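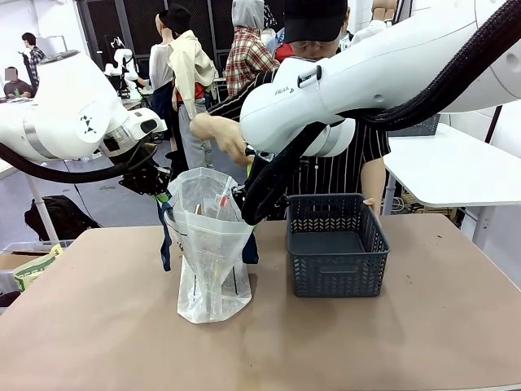

Two-arm bag packing project: bag keeps folding shut before the second item goes in

Posted in Student Projects by Tamara Anghel

Our class project this term is a two-arm cell that opens a shopping bag and packs small things into it. We call it Grernness, and the demo is in January. One arm holds the rim, the other does the packing. With a paper bag it worked nearly every time. With a thin plastic bag the rim drops as soon as the holding gripper shifts, and the second item ends up on the table.
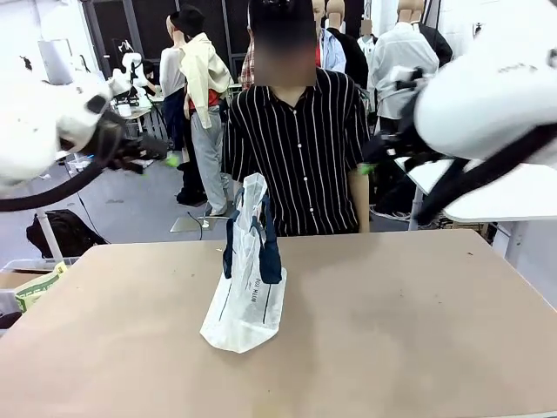
We logged 116 runs last month and 54 of them failed this way. The grip force is already turned down, and I've slowed the holding arm to a crawl. Is this a gripper problem or a planning problem? The rest of my group wants to order new fingers and I'd like to know before we spend the money.

Knut Oltmanns

Planning, I'd say. Keep your fingers for now. We had the same trouble in our club two years ago and it came down to the holding arm doing small corrections all the time. Once it has the rim, stop correcting. Lock the pose, wait half a second, then let the other arm start. Also check that both arms use the same table height. Ours were off by 4 mm and that was enough to pull the film down.

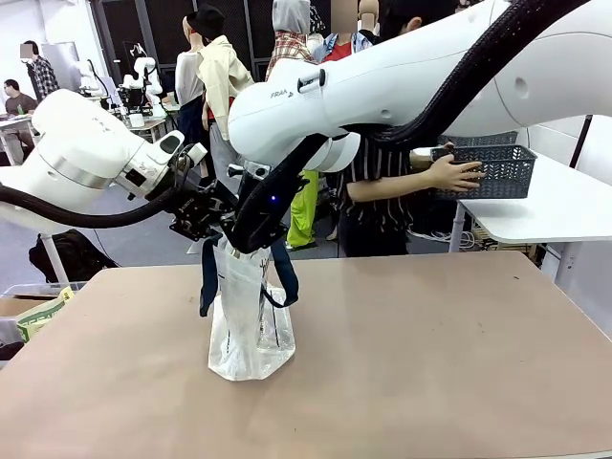 Failed runs should be sorted by where the holding gripper took the bag, before you change anything else. We did that with 416 runs for the Mustier contest and the pattern was clear after one evening - grabs near a handle failed far more often. If your bag has two strap handles that hang down the sides, like the dark navy ones here, they pull on the film right where they are attached. Take the rim midway between the straps and add that as a rule in the planner. A crumpled top makes it harder to find the rim, so smooth it by hand for the first tests and bring the crumpled ones back later.

Greer Halliday

just use a stiffer bag?

Ottmar Sauerland

A stiffer bag is fine for a demo if your teacher allows it, but ask first. Ours took points off for that.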